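Countertop Appliances: Electric Cooker, Bear
Plosine test kitchen, gallery 4
Compiled by Rhun Gwynne. Last revised 2024-08-31.

The Plosine kitchen keeps one page per appliance for people who book the counter. Entries cover the controls, the footprint and cleaning. Recipes are on a separate page. The cooker is stored on the lower shelf when the counter is booked for baking.

Front panel and dial

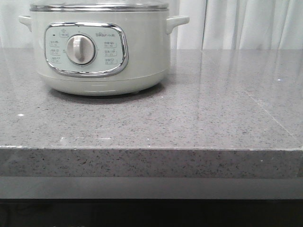
Bear (小熊) electric cooker, pale green, glass lid. Single rotary knob, three function labels on each side.

The labels are in Chinese, with small numerals under the text. Prakash Namboodiri has typed up a translation, and a laminated copy hangs inside the cupboard door. Turn the knob by the center ridge. The chrome trim shows fingerprints and should be wiped with a dry cloth after use. Do not spray cleaner at the panel.

Placement

Keep the cooker on the stone counter, panel facing out, with 15 cm clear on both sides so the handles can be reached. Steam marks the curtain if the lid is lifted toward it, so tilt the lid the other way. The outlet is shared with the Firska kettle. Run one at a time.
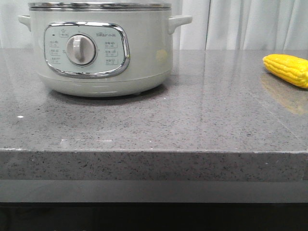 Lift by both side handles, with the cooker unplugged and cool. Dragging it leaves scuffs on the base, and Rocío Peñalver spent some 70 minutes in February getting them off. The body can be wiped with a damp cloth and mild soap. Wash the lid by hand and dry the metal rim before putting it back.

Corrections to the translation sheet go to Torben Schmieder. Quote shelf number 148.

Previous: Firska kettle
Next: Tsikata hand mixer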